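Blog > Dogs > Runar

October
by Aldana Iturra

Runar's hip, and what we're doing about it

Runar went back to the vet in Metthorpe this month. He's a lurcher, brindle going grey, and he's been getting up stiffly from his bed since the summer. At first I put it down to the hard floor in the kitchen. Then he stopped jumping on the sofa, which he has done every evening since he was 4 months old.

The vet felt along both back legs and watched him trot up and down the car park. It's arthritis in the left hip, early on. He has tablets once a day with food, and I've been told to swap his one long walk for two shorter ones. No ball throwing for now — he took that news badly.

We used to do the full loop at Cisternas, past the old reservoir and back through the wood. Now we go as far as the second gate and turn round. He stands at the gate for a while and looks up the track, then he comes.

He's lost a bit of weight too, some 2 kilos, mostly by cutting out toast crusts. My mother still gives him cheese when she visits from Lemport. I've asked her to make the pieces smaller.

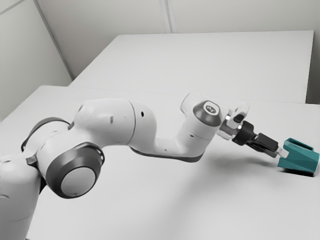 Rendered robot arm over a white table.

I've put a rug down the length of the hall so he doesn't slide, and bought a ramp for the car. The ramp cost 80 pounds and he walks round it. I'm trying again with chicken. He goes back for a check in 8 weeks.

3 comments

Maud: Leave the ramp flat on the lawn for a few days first. Ours needed a week of that.

Terry P: Poor lad. Do the tablets upset his stomach at all?

Aldana: No trouble so far, Terry. Will try the lawn, Maud, thanks.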